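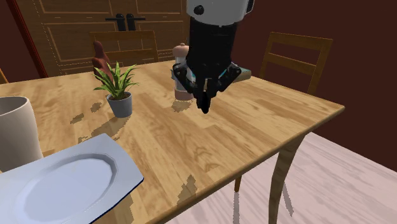 A simulated tabletop of the kind used in pick-up trials: one arm, a shaker, a potted plant and a plate.

Rules Corner: What does a simulated pass rate tell you?

Clutdale has sent round its draft good practice note on reporting robot trials run in simulation, and members have until the end of June to send in comments. I have read it twice. I agree with more of it than I expected to, and I still think it lets people off too easily.

The draft asks for three numbers with every claim: how many trials were run, how many passed, and how many different table layouts they were spread across. Fine. We have all sat through a talk where 80 percent went up on the screen in large type and the layout count never came up. If you ran 60 trials on one layout, you learned something about one layout. Section 2 says so plainly and I hope it survives the comment round.

My trouble starts in section 3, which covers clutter. A scene counts as "cluttered" under the draft if there are other objects on the table besides the target. That is a very low bar. Look at the table at the top of this item. There's a plant with leaves going in every direction, and a shaker close enough to the gripper that one of the finger linkages partly covers it from where we are looking. A plate sits off in the near corner. Does the plate make the job harder? I doubt it, if the target is the shaker. The plant might, depending on which way the arm comes in. The draft would give you the same credit for either one. I would like it to ask for the distance from the target to its nearest neighbor, and to say whether touching that neighbor is a fail.

Which brings me to contact. The word "collision" appears 12 times in the draft and is not defined once. Dindimeck's in-house rule is that any contact with a non-target object ends the trial. Belamow only counts it if the object moves. Both are reasonable positions and they will give you very different pass rates from the same set of runs. A reader comparing the two has no way to know. Pick one, or make people state which one they used, on the same line as the number.

Section 4, on looks, I would cut in half. It spends 40 lines on wood grain, lighting and shadows, and asks for a written statement that the rendering is "visually adequate." Adequate for what? The shadows on our tabletop have jagged, blocky edges. For a policy that works from camera images that could matter a good deal, and for one fed object positions straight from the simulator it shouldn't matter at all. A sentence saying what the policy gets as input would do more than the whole statement.

Yu-ting Chiu, who worked on the Kanagaratnam comparison, thinks I am being too hard on it. Her view is that a weak rule everyone follows beats a strict one that gets ignored, and that labs will tighten up once they are used to filling in the form. Maybe. I have filled in a lot of forms, and in my experience the boxes on them stay the same size.

Nothing in the draft requires a single run on real hardware, by the way. It "encourages" it, in the last paragraph of the annex.

Comments go to Clutdale through the form on the members' page. Please give section numbers, and if you think a definition is wrong, send the wording you would use in its place.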